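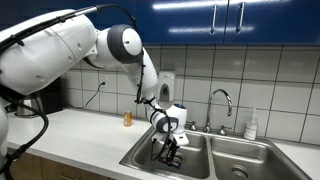
Ticket 3499: Kitchen sink, left side slow to drain
Status: Closed
Category: Plumbing / Kitchen

Hi again! Me with the sink. The left basin in our kitchen is draining really slowly and it gurgles when the right one empties. It started in July, right after we moved in, and I figured it would sort itself out (it did not). The right side goes down fine on its own, which is the part I don't get, because don't they share a pipe?

What I've tried so far:

Boiling water, 2 kettles. Nothing, apart from a steamed-up window.

Baking soda and vinegar. Lots of fizz, very satisfying, and the water went down a little faster that evening. By breakfast it was back to slow.

Plunger. I forgot to plug the other drain first, so I got a nice spray up my sleeve. Second go with a wet rag stuffed in the right drain was better but still not great.

The sink is a stainless double bowl and the paperwork in the drawer says Birenell, if that helps. The trap underneath looks like it was put in later by someone else and it says Jandum on the nut. Can I take that off by hand or do I need a wrench?

Update, 4:15 pm
Thanks for the quick answer! Bucket under, nut off by hand, no wrench needed. The trap had some gunk in it but not the horror show I was expecting. Rinsed it in the bathroom, put it back, ran the tap. Still slow!! So it has to be further along, right?

Update, 6:40 pm
OK, I went in from the left with the Tristard drain snake you suggested. It stopped hard where the two sides meet, and after a lot of cranking I pulled out a wad of grease and what I'm pretty sure used to be a scouring pad. Gross. I flushed it with hot water and dish soap and it now drains as fast as the right side, and the gurgle is gone too.

One small thing left. The Jandum nut drips a tiny bit when I run the tap full on. I've ordered a new washer from Stanciu and there's a bowl under it until that comes. You can close this one, I'll open a new ticket if the washer doesn't fix it.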